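La escuela de cestería de Hamby abre un segundo turno por la alta demanda

La escuela municipal de cestería de Hamby tendrá desde noviembre un segundo turno, por la tarde, después de que la lista de espera llegara a 908 personas. La noticia la confirmó ayer su directora, Kaja Uibo, en una reunión con los vecinos que empezó a las siete y terminó bastante más tarde de lo previsto.

Hasta ahora la escuela ofrecía solamente clases por la mañana, en un horario que dejaba fuera a casi todos los que trabajan. El nuevo turno será de cinco y media a ocho y tendrá 30 plazas. La matrícula cuesta 400 coronas por trimestre, el mismo precio que el turno antiguo, y en ella está incluido el material de las primeras cuatro semanas. Después, cada alumno compra su propia fibra, en la escuela o donde prefiera.

«Sabemos que treinta plazas son pocas para tanta gente», dijo Uibo. «Pero la sala es la que es, y con más alumnos el profesor no puede mirar las manos de cada uno. En este oficio, si no se miran las manos, no se enseña nada.»

El ayuntamiento pondrá 3680 coronas al mes para pagar la calefacción y la luz de las horas nuevas. El sueldo de la segunda profesora lo paga la empresa Toivonen, que vende mimbre y otras fibras en la región y que ya colaboraba con la escuela con material. El acuerdo con la empresa es por un año. Qué pasará después de este año no quedó claro en la reunión, aunque varias personas lo preguntaron.
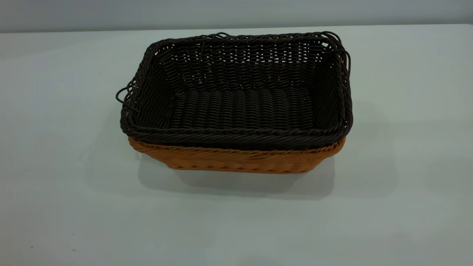 La segunda profesora será Sena Nutsugah, que llegó a Hamby hace seis años y tiene un pequeño taller en la calle del puerto. Nutsugah aprendió a tejer con su abuela y después estudió dos años en la escuela de artes de Cirow. En el primer trimestre enseñará las bases – el fondo, la subida de las paredes y el remate del borde – y dejará las asas y las tapas para la primavera.

«La gente llega pensando que va a llevarse una cesta a casa el primer día», contó. «El primer día se llevan un fondo torcido. Yo también me llevé un fondo torcido.»

Una parte de la reunión fue sobre el reparto de las plazas. La escuela propone un sorteo entre todos los inscritos en la lista de espera, porque algunos nombres tienen más de tres años y ya no se sabe si estas personas siguen interesadas. Varios vecinos pidieron respetar el orden de llegada. Un hombre que espera desde antes de la reforma del edificio dijo que el sorteo le parecía una falta de respeto, y recibió algunos aplausos. Uibo respondió que estudiará una solución mixta, con la mitad de las plazas por antigüedad y la otra mitad por sorteo, y que la decisión saldrá en el tablón de la escuela antes de que se abra la matrícula.

También se habló del aparcamiento. La entrada de la calle Skulumen estará cerrada por obras en las tuberías durante todo el otoño, y los alumnos de la tarde deberán entrar por el patio de la biblioteca. El portón del patio se cierra a las ocho y cuarto.

Los alumnos del turno de la mañana conservan su plaza y no tienen que hacer ningún trámite. Los que quieran cambiarse a la tarde pueden pedirlo por escrito en la secretaría, pero no tendrán preferencia sobre la lista de espera. La exposición de fin de curso se mantiene en junio, en la planta baja de la biblioteca, y este año será común para los dos turnos.

La secretaría de la escuela atiende de nueve a una. Las personas que ya están en la lista recibirán una carta para confirmar si todavía quieren la plaza – quien no conteste en dos semanas será dado de baja.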